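Sawatzky wall shelf – fitting guide, part 2: hanging and loading
4 March 2023
By the Kamstead workshop desk
2 comments

Read part 1 first. Brackets should be up and level before you start here.

1. Check the wall plugs. Tug each one. Any that spin, pull out and go a size up.

2. Loosen the bracket screws by 2 turns. Not more, or the plate drops off the back.

3. Lift the shelf on from above, both ends together. Two people for the long version.

4. Push back untill it clicks at both ends. One click only? Lift off, start over.

CAUTION: don't hammer it. Finish chips and the lip bends.
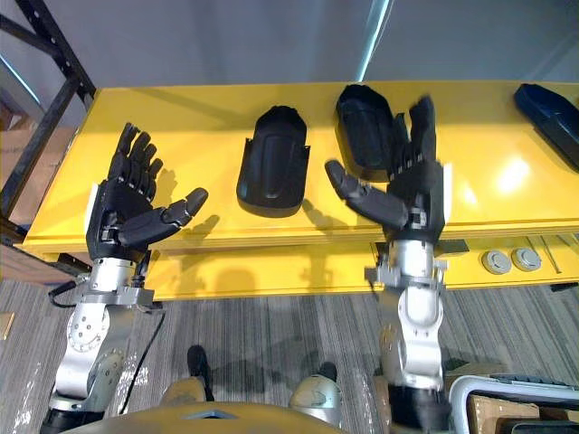 Long shelf, yellow.

5. Tighten the bracket screws by hand, left then right. No power driver.

6. Level on top. If it's out, use the packing strips from the Raromby bag (4 supplied). Thin ones first.

7. Leave it overnight before loading if you used filler. Plugs only – load straight away.

Note: shelves bought before May have the older clip, part 332. Same steps but the clip goes in upside down, flat side to the wall. Spares from Jindusico, quote the part number.

Loading: heavy stuff over the brackets, light stuff in the middle. Nothing hanging off the front lip.

Cleaning: damp cloth, drop of dish soap. No scouring pads. Wipe dry along teh back edge, water sits there.

CAUTION: recheck screws after the first week, then whenever you move the shelf. Loose screw, unload first, then tighten.

Part 3 covers corner joints.

14 shares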